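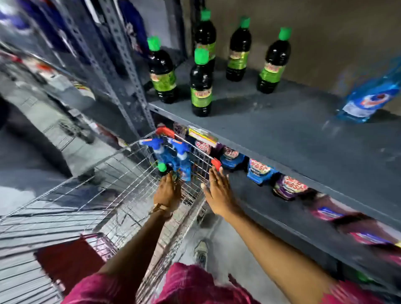
## Small wire cart: how do you load bottles so they stay upright and closed?

Posted in Household > Shopping and Storage, 5 September 2022

**gridmesh_32**

My regular store, Grovonwood, has two sizes of cart. I use the small one, thin silver wire with red plastic grips, because the large one doesn't turn at the end of the cleaning aisle. Most of what I buy there is liquid: blue spray cleaner with a trigger head, usually two at a time, a bottle with a screw cap, and sometimes a refill jug.

The problem is that the load doesn't stay where I put it. The spray bottles lean on each other, and the screw-cap bottle ends up lying down between them with its cap near the wire floor. I steady the load with my left hand at the front of the basket, over the wires and bottles together, and put the other hand flat against the side. It works for one aisle. After that my wrist complains, and I can't reach for anything on the shelf without letting go.

Second problem, probably related. When I unload at home, one trigger bottle in a batch has often lost some product. I find it in the bottom of the bag. I assumed faulty triggers, but it has happened with the store brand and with Fluvel, so I now suspect the way I load them.

Details, in case they matter:

- The floor at the store is concrete. The expansion joints are enough to shift a light load.
- A typical load is 10 items or fewer, so the basket is never full enough to hold itself together.
- I drive home, 29 minutes, with the bags in the trunk.
- I already have a folding crate from Jarkar at home, but it's too wide for the small cart.

What I'd like to know:

1. Which way should trigger bottles face in a wire basket?
2. Is it acceptable to lay a screw-cap bottle down, or should it always stand?
3. Is there some kind of insert that fits a small cart and that a store won't object to?

I'd prefer not to switch to the large cart.

---

**second_shelf_down**

Use the big cart. The small ones are meant for bread and things like that. I've never had a bottle leak in the big one.

> **gridmesh_32:** The question says I'd prefer not to. The end of the aisle has a display on it and the large cart has to be backed out.

> **second_shelf_down:** Then leave the cart at the end of the aisle and carry the bottles to it.

> **gridmesh_32:** That does help with steering. It doesn't change how they sit once they're in.

---

**returns_desk_nights**

Accepted by the poster

I worked receiving and returns at a hardware and household store for several years. Leaking trigger bottles were a regular item on the damage sheet, and most of them had nothing wrong with the trigger. I'll take the parts in the order you asked.

**Trigger bottles**

There are two places a trigger bottle loses product: at the nozzle, and at the collar where the head screws onto the neck. Each one has its own cause.

The nozzle usually turns between OFF and one or two spray settings. Bottles leave the factory on OFF, but customers turn them in the store, and so do other bottles rubbing against them. Check the nozzle before the bottle goes in the cart. If it won't turn to OFF, choose another one.

The trigger itself is the second issue. In a basket with two spray bottles side by side and facing the same way, the head of one sits right behind the trigger of the other. Every bump is a partial squeeze. With the nozzle closed this does little. With it open, you get a small discharge each time, and over a parking lot that adds up.

So place them back to back, with the triggers pointing outward and the flat backs of the bottles touching. Check that neither trigger rests on a wire. On a basket with a wide mesh the trigger can poke through and get caught as the bottle shifts, and in that case turn the pair a quarter turn.

The collar is the more common leak in my experience. Some brands have a ratchet collar that can't be backed off by hand, others have a plain thread. Plain threads loosen if you lift the bottle by the head and let the body swing. Lift by the neck or the body. Before bagging, give each collar a firm turn clockwise. Don't use a tool, since overtightening distorts the liner and makes the leak permanent.

**Screw-cap bottles**

Lying down is fine for an unopened bottle with an induction seal, the foil disk under the cap. It's also fine for most carbonated drinks, which are closed to hold pressure in any position. It's not fine for:

- bleach and anything else with a vented cap
- any bottle with a flip top or push-pull top
- refills with a thin snap-on lid

Vented caps let gas out through a small membrane. Once the membrane is soaked it passes liquid as well, so those containers stand, in the cart and in the car.

If a sealed bottle has to lie down, put it in first, along the side of the basket, with the cap toward the handle. What you describe is a bottle that went in upright and was pushed over by the other two. It then ends up crosswise with the cap low, and the load above it can roll on it. A bottle laid down on purpose at the start is stable. It also gives the others an edge to lean on.

**Loading order for a small cart**

1. Heaviest container first, standing, against the handle end. On a small cart this keeps weight off the front casters, and it will track straighter.
2. Sealed bottles that can lie down, lengthwise along one side.
3. Trigger bottles, back to back, in the corner formed by items 1 and 2.
4. Something soft in whatever gap is left. A pack of sponges or a roll of paper towels is enough. If nothing on your list is soft, use your folded shopping bag.

Step 4 does most of the work. A load that's free to move will move, whatever order it went in. You have light loads, so the filler matters more for you than for somebody with a full basket.

Once the gap is filled you can take your hand off the bottles. Go back to the handle and push with both hands on the grips. Holding a cart by the front wires pulls it off line, and your fingers are between the basket and whatever shelf you pass. The edge of a steel shelf board is not forgiving.

**Inserts**

There are fabric bags with hooks that hang on the rim of a cart. They're mostly cut for full-size carts. On a small one they sag to the floor and do nothing. Van Beek makes a four-cell bottle divider in stiff felt that folds flat. It's sold for car trunks, but it fits inside the small carts I've tried it in. Measure the inside of the basket at the bottom, where it's narrowest. The side walls slope, so the rim measurement will mislead you.

As for objections from the store: anything open on top and obviously empty when you walk in has never been a problem where I worked. At checkout, lift the bottles out and show the divider empty.

> **gridmesh_32:** Thank you. I checked the two spray bottles I have at home. One has a ratchet collar, the other a plain thread, and the plain one turned by a good quarter before it was tight. That's the one that leaked. I'll try back to back before I buy a divider.

> **returns_desk_nights:** Rinse the thread before you tighten it. Dried cleaner in the thread feels like resistance and you stop too early.

> **gridmesh_32:** Done. It took another small turn after rinsing.

---

**trunk_liner**

Adding something on the drive, as the answer above covers the store.

Twenty-nine minutes in a trunk is longer than anything that happens in the cart. If the bags are free to slide, careful loading in the aisle won't help much. You already own the Jarkar crate. Leave it in the trunk unfolded and load it at the car. Width isn't a problem there.

- Put the crate against the back of the rear seat, not in the middle of the trunk.
- A piece of rubber mesh shelf liner under it stops it from sliding. I cut mine 32 inches long and folded it double.
- Bottles go in the same way as described above, triggers out.
- Roll up a towel for the gap. It also catches whatever does leak.

Heat is worth mentioning too. A closed trunk in summer warms the air in a half-full bottle, and that pressure pushes product up the dip tube. If the nozzle is open, it drips. New bottles are nearly full, so the effect is small with those. With a half-used bottle that you're moving from one place to another, loosen the head, let the air out, and tighten it again before you set off.

I keep acids and bleach in separate containers, always. A crate with a solid bottom is better than a mesh one for this. If yours is mesh, stand the bleach in a plastic dishpan.

The felt divider is okay but it absorbs. Mine had to be thrown out after one accident with floor cleaner. An 80-cent cardboard wine carrier, cut down to four cells, did the same job for several months, and it went in the recycling when it got soft.

> **gridmesh_32:** The crate has a solid bottom. I'll leave it in the car. Does the liner go rubber side down?

> **trunk_liner:** Mine is the same on both sides. If yours has a smooth side, smooth side up against the crate is wrong too, it'll slide. Get the two-sided kind.

> **second_shelf_down:** I still think the big cart is easier.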